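Setting levels for a live board recording

These steps cover a two-track recording taken from the house mixer at a small rock show, with one pair of room mics added later in the mix. They assume a desk with a spare matrix output and a recorder that takes balanced line input.

## Before soundcheck

1. Ask the house engineer for a matrix feed, not the main left and right. The main outputs follow every fader move made for the room.
2. Set the recorder to 24-bit WAV. Turn off the limiter and any automatic gain.
3. Run the cable away from power leads. If they must cross, cross them at a right angle.
4. Format the card in the recorder.

## During soundcheck

Have the band play its loudest song, all the way through. Set the input so peaks land near -10 dBFS. Most bands play louder once the room fills, and Tater came up by almost 4 dB between soundcheck and the second song at Flircombe.

Check the vocal against the guitars on closed headphones. In a small room the guitar amps carry on their own, so the desk feed will be heavy on voice and light on guitar. Leave it that way - the room mics restore the balance.

## Room mics

Place the pair at the mix position, above head height, angled toward the outer edges of the stage. Record them on separate tracks. Sewwandi Wanigasekara uses a spaced pair for the same job; it gives a wider result but needs more care in mono.
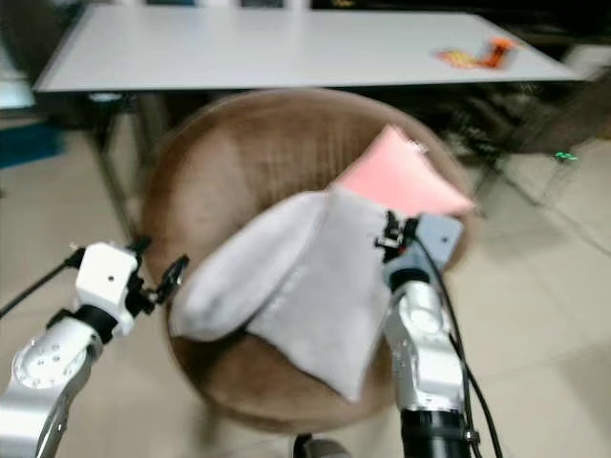 Page 58

## Lining up the tracks

Sound reaches the room mics late. Find a single snare hit on both recordings, zoom in, and slide the room tracks earlier until the two peaks match. Check again near the end of the set. If the hits have drifted apart, the recorders ran on separate clocks and the room tracks need a small stretch.

Bring the room pair up under the desk feed until the guitars sit level with the voice, then cut the low end of the room pair below 100 Hz.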